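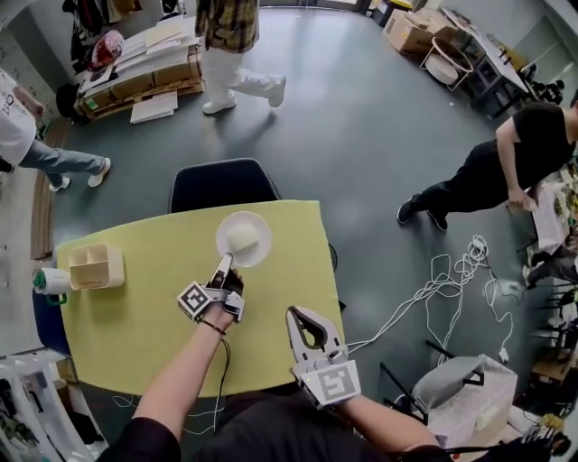
*Head view of the plate task, a gripper on each hand.*

**Week 6 notes: teaching from hand-held grippers**
8 April 2026

Okay, so last time we ended on the question everybody asks: if you want a robot to learn a chore from people, why not just film people doing it? Hands are great, but a robot with two-finger grippers can't copy a thumb and four fingers. So you put the gripper on the person instead. Whatever they manage to do with it, the robot has at least a fighting chance of doing too.

The readings call this the Plokdale setup (I'll do the same, it's shorter). Two things get recorded for every demo:

- a wide view from the head
- a close view from the gripper, which moves with the hand

The black-and-white square markers are there for pose. If a camera can see one clearly, and you know how big it is, you can work out where the gripper is and how it's turned. Lose sight of the marker and you're guessing – please remember that when you get to problem 2!

Now, the close view. I love it and it drives me nuts. It's wonderful for contact, because the fingertips stay put in the picture while everything else moves around them. But it's a wide lens, so straight table edges come out bent, and half of what it sees is the room. 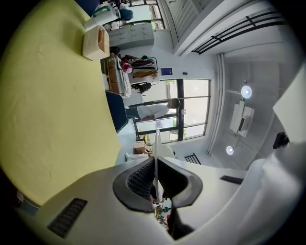

All that extra stuff is what the Chou result is about. They trained one policy on 400 demos from a single room and another on 400 demos spread over 16 rooms. Same task, same network, same training time. In the home room the two came out nearly even. Move the table somewhere new and the single-room policy fell apart, while the other one kept going pretty well. My reading is that the first one had learned the room along with the task. You may disagree, and I'd like to hear it.

Stuff to do before next class:

1. Read the Chou paper, skip the appendix.
2. Grab the Nullell set (3667 clips, so start the download early). Pull out the 898 clips tagged "plate" and plot how often the marker drops out.
3. Write half a page on which view you'd give up if you could only keep one – I keep changing my mind on this.

Dirnura, the labeling tool, is already on the lab machines. Save often, it crashes on long clips.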